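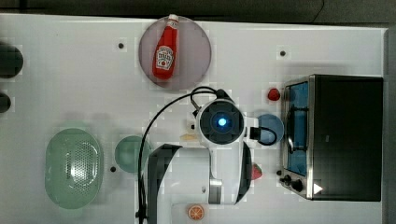 Harnon sits on the east bank of the creek, 20 miles from the county seat, and most people who drive through it don't know they have. There is a grain elevator, a church, a post office that opens in the mornings, and the old Van Dijk store, which has been shut for years.

I went up in February to look at the ferry landing. The town started there, before the railroad. Farmers brought cotton and hides down to the water, and a flat-bottomed boat took them across for a small fee. When the tracks were laid on the other side of the ridge, the business followed them to Drosance, and Harnon lost its bank and its hotel within a few years. At its peak it had 650 people. The last sign I saw said 90.

Borislav Đorđević, who farms the bottom land, walked me down to the landing. The road to it is still there – two ruts and a line of cedars – but the bank has moved and the pilings only show when the creek is low. It was high that day, so I saw brown water and one iron ring set in a rock.

He also showed me the cemetery. The oldest stones are at the back and several have sunk. A few of the family names are the same ones you see on mailboxes today.

If you go, take the Zosden road and turn at the elevator. The other way is shorter on the map but the low bridge has been closed since the flood. Park at the church and ask before you cross the field.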